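Grulcombe gose

Grulcombe gose is a regional variety of sour wheat beer, lightly salted and flavored with coriander, brewed in and near the coastal town of Grulcombe. It is pale, cloudy, and wonderfully refreshing, with a tartness closer to lemon peel than to vinegar. The best-known version comes from the Flundance brewery, though the style is older than any brewery now making it.

Origins

Salted wheat beer was being made in Grulcombe farmhouses long before anyone sold it. The town's wells are slightly brackish, and early batches probably owed their saltiness to the water alone. When a cleaner supply was piped in from the hills, drinkers complained that the beer had gone flat in flavor, and brewers started adding sea salt to the kettle – a habit that stuck! An old harbor ledger lists 772 barrels shipped in one season, a remarkable amount for such a small port.

Brewing

The grist is at least half malted wheat, with pale barley malt making up the rest. After mashing, the wort is briefly boiled, cooled, and soured with lactic bacteria in a closed kettle for up to 60 hours. It is then boiled again with salt, cracked coriander, and a very small dose of hops. Flundance uses the Văduva yeast strain, prized for a soft pear aroma that plays beautifully against the salt. Most other brewers in the area use a neutral ale yeast and let the coriander do the talking.

Finished beer is rarely stronger than a table beer. Brewers like to release it young, and the first kegs of July are a real event in the town's bars.

Serving and food

Gose is at its liveliest cold and freshly poured, in a straight, narrow glass.
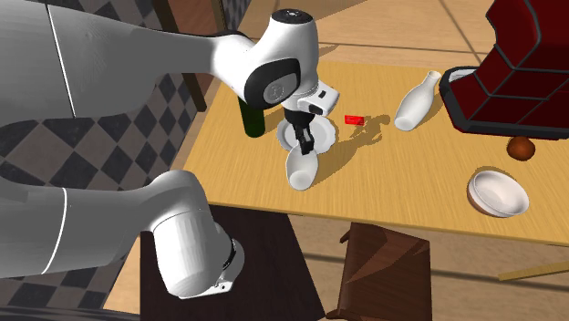 Salt and acidity make the beer a superb partner for food, especially oysters, fried fish, and young goat cheese. The classic local match is grarkari, a smoked mackerel spread eaten on rye toast. It is meant for sharing, and a light wooden table with a few dishes on it is all the setting the meal calls for. Some cooks also steam mussels in the beer, adding no extra salt to the pot.

Variants

Fruited versions with gooseberry or sea buckthorn appear in late summer. A stronger winter gose, rested for 30 days on toasted oak, is made in tiny amounts and seldom leaves the town.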